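Chapter 4
Sorting and Folding Small Knit Items

4.1 Scope of the chapter

Chapter 3 dealt with flat goods: sheets, pillowcases and tablecloths. These have straight edges and known corners, and a folding sequence can be written down once and repeated. Small knit items behave differently. A knit stretches along one axis more than the other, curls at its cut edges, and keeps the shape in which it was last compressed. A textured or ribbed knit also hides its own openings, so the cuff or hem must be located before any fold is made.

The chapter covers socks, washcloths, knit caps and hand towels handled in a bedroom, with the bed as the work surface.

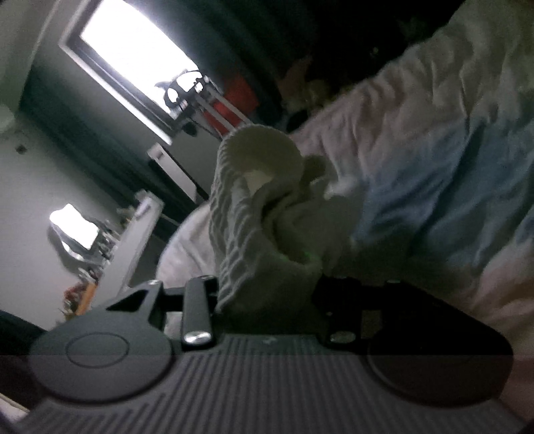 A made bed gives a large area at a convenient height, but it is a soft surface. Creases in a duvet telegraph into thin fabrics laid on top of it, and white items are easily lost against white bedding. The procedures in Section 4.3 therefore begin with smoothing the cover and assigning one zone to unsorted items and another to finished ones.

4.2 Terms used

Bunched: gathered into a column or ball, with no face of the fabric lying flat.
Cuff: the finished band at an opening, with or without a folded edge.
Lead edge: the edge held first when an item is lifted and shaken out.

The load used in the worked problems is the Urno household load from Chapter 2, reduced to 67 small items, 30 of them white. Fold dimensions follow the Stalent table in Appendix B. Readers using the Petkov method should convert the widths before starting Problem 4.1.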